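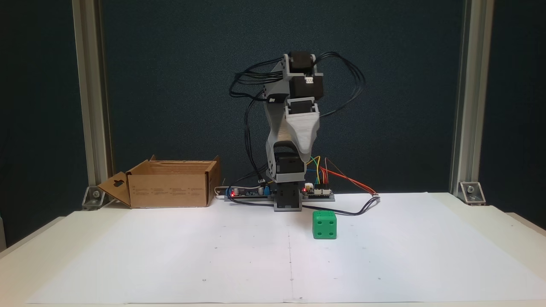
Häufige Fragen zur LED-Treiberserie Jorix

Für welche Leuchten ist die Serie Jorix vorgesehen?
Die Konstantstromtreiber der Serie Jorix sind für den Einbau in Innenleuchten bestimmt, insbesondere in Einbaustrahler, Pendelleuchten und Lichtbandsysteme. Der Betrieb im Außenbereich ist nur in einem Leuchtengehäuse mit geeigneter Schutzart zulässig.

Welche Ausgangsströme stehen zur Verfügung?
Die Grundausführung liefert 300 mA. Weitere Stromwerte sind auf Anfrage lieferbar; maßgeblich ist stets die Angabe auf dem Typenschild.

Können mehrere LED-Module an einem Treiber betrieben werden?
Ja, sofern die Module in Reihe geschaltet sind und die Summe der Vorwärtsspannungen innerhalb des im Datenblatt genannten Ausgangsbereichs liegt. Von einer Parallelschaltung raten wir ab. Bereits geringe Abweichungen der Vorwärtsspannung führen zu einer ungleichen Stromverteilung und damit zu sichtbaren Helligkeitsunterschieden.

Ist die Serie dimmbar?
Die Ausführung Jorix D wird über eine DALI-Schnittstelle gedimmt. Die Grundausführung ist nicht dimmbar und darf nicht hinter einem Phasenan- oder Phasenabschnittdimmer betrieben werden.

Darf die Sekundärseite unter Spannung angeschlossen werden?
Nein. Das Aufstecken eines LED-Moduls auf einen bereits eingeschalteten Treiber kann das Modul durch einen Stromimpuls dauerhaft schädigen. Schäden dieser Art sind von der Gewährleistung ausgenommen.

Welche Leitungslänge ist zulässig?
Zwischen Treiber und Modul sind höchstens drei Meter vorzusehen. Bei größeren Längen ist die Einhaltung der Grenzwerte für Funkstörungen durch den Leuchtenhersteller gesondert nachzuweisen.

Wo wird die Gehäusetemperatur gemessen?
Am Messpunkt tc, der auf der Gehäuseoberseite gekennzeichnet ist. Die Messung erfolgt in der fertigen Leuchte nach Erreichen des thermischen Gleichgewichts.

Ist Jorix mit den Vorgängergeräten der Serie Dronik austauschbar?
Elektrisch ja, mechanisch nur eingeschränkt. Die Befestigungslaschen sind anders angeordnet – vorhandene Bohrungen können in der Regel nicht weiterverwendet werden. Ein Montageadapter ist unter der Bestellnummer 848 erhältlich.

Wie lange sind Dronik-Geräte noch lieferbar?
Bestellungen werden bis Ende November angenommen, solange der Vorrat reicht.

Wie sind Reklamationen einzureichen?
Bitte senden Sie das Gerät mit ausgefülltem Rücksendeschein an Sleiman Lichttechnik, Werk Leltdale. Die Prüfung ist innerhalb von 28 Tagen nach Wareneingang abgeschlossen. Ansprechpartnerin für technische Rückfragen ist Nusrat Roy, Anwendungstechnik.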